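Chapter 6

Surfaces: What We Touch and What We Clean

Every room is made of surfaces. We walk on one, we sit on another, we put our bread and our papers on a third. Most people do not think about them until something is spilled. A person who works in the care of buildings must think about them every day, and this chapter is written for such a person.

In the first five chapters we studied dirt: where it comes from, how it moves through a building, and how it holds on to the things it meets. Now we turn to the other side of the matter. The same spoon of coffee will behave very differently on glass, on bare wood and on stone. The cleaner who knows only the stain knows half of the work. The material under the stain decides which liquid may be used, how long it may stay there and how hard the hand may press.

Let us take a case from Rorthorpe, a small town with many old public buildings. In 1970 the floor of the reading hall there was laid in pale stone. For 20 years it was washed each evening with plain water and a little soap, and it stayed in good condition. Then the hall changed to a stronger product, sold under the name Lemomon, which had a fresh smell and contained a fruit acid. The staff were pleased with it in the beginning. After one winter the floor near the entrance had become dull, and no polishing cloth could bring the shine back. It was not dirty at all. The acid had eaten the top of the stone, and every washing made the damage a little deeper.

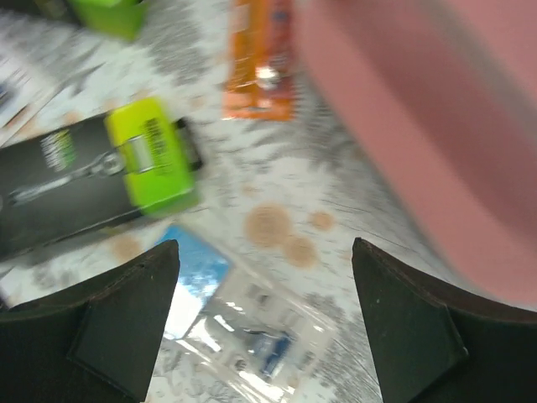
Stone for indoor use is divided in this book into 3 groups: the acid-sensitive stones, the acid-resistant stones, and the manufactured materials which imitate one or the other. Marble and limestone belong to the first group. Granite belongs to the second. The third group is the most difficult for a beginner, for the eye is easily deceived. A white work surface with grey veining, for instance, has the look which most people call marble, but the same look can be printed or cast in materials that have nothing in common with it. The pattern alone must never be used to choose a product. The student should ask for the papers of the building, and when there are none, he or she should treat the surface as acid-sensitive until a test has been made in a hidden corner.

The test is described in section 6.2, together with the safety rules for it. Section 6.3 explains sealing, and why a sealed stone still needs a quick hand when oil or wine falls on it. In section 6.4 we leave stone and go to wood, where water itself is often the enemy.

Some words will be used many times from here on. A surface is called porous when it has small openings that let liquid enter. It is called etched when an acid has removed a thin part of it. A stain is inside the material, while an etch mark is a loss of the material. These two are confused very often, also by people with long experience, and the treatment for one can make the other worse.

Before you read further, look again at your notes on soap and hard water from chapter 4.

Related chapters
Chapter 4: Water, Soap and Hardness
Chapter 5: How Dirt Holds On
Chapter 7: Textiles and Carpets
Case reading: The Floors of the Bonsu Hotel
Case reading: Kisia Market Hall, Daily Washing Plan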